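Looking After Your DVDs (While You Still Own Something to Play Them On)
Posted 04/02/2019 by Nga Hà

I own 108 movies on disc, most of them bought from the bargain bin at Donow and at least one of them bought twice. My kids regard the collection the way I regarded my grandmother's doilies. Fine. When the internet goes down they come crawling back to the lounge room quickly enough.

Fingerprints first. Wipe from the centre hole straight out to the edge with a soft, clean cloth. Don't go round and round like you're polishing a car. A scratch that follows the track does far more harm than one that crosses it. If a dry cloth won't shift the mark, use lukewarm water and a drop of dishwashing liquid, then rinse and pat dry. Tissues, paper towel and the bottom of your T-shirt are all rougher than they feel. I know the T-shirt is right there. Put it down.

To get a disc out of a stubborn case, press the hub with your thumb and let the thing pop. Prying it up by the rim until it bends like a taco is how you lose the last 3 chapters of a three-hour Bible epic, just when it was getting to the good bit.
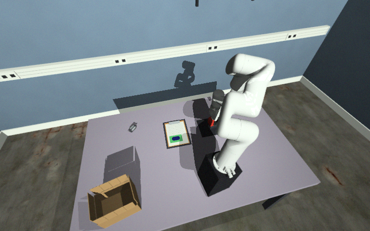

Does toothpaste really fix a scratched disc?
Sometimes it helps with a light scuff, if it's the plain white paste and you rub very gently from the centre outwards. Gels do nothing, gritty whitening pastes make it worse, and a deep gouge is beyond any of them. Try it only on a movie you could bear to lose.

Store discs upright, like books, and away from the window and the heater. A stack of loose ones on top of the player is warm, dusty and one cat away from the floor. Thin sleeves save a lot of shelf, but don't cram two discs in one pocket.

For the box sets, I cut down a Fekley shoebox and put a strip of cardboard between each set. The Nulix shelf I bought for the job now holds cookbooks.
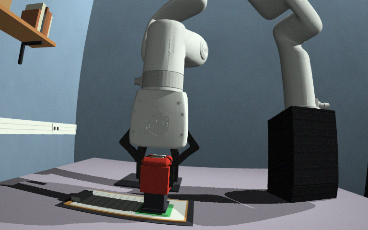 Red block between black gripper fingers.

Sorting: alphabetical works until somebody in the house files under T for "The". We tried sorting by genre and had a serious falling out over whether a Christmas movie with explosions in it is a Christmas movie. It went back to alphabetical in March.

Rental stickers on ex-hire cases come off with a hair dryer on low and a plastic card. Warm the corner, lift slowly, and dab any leftover gum with eucalyptus oil. Take the disc out of the case first - I didn't, once.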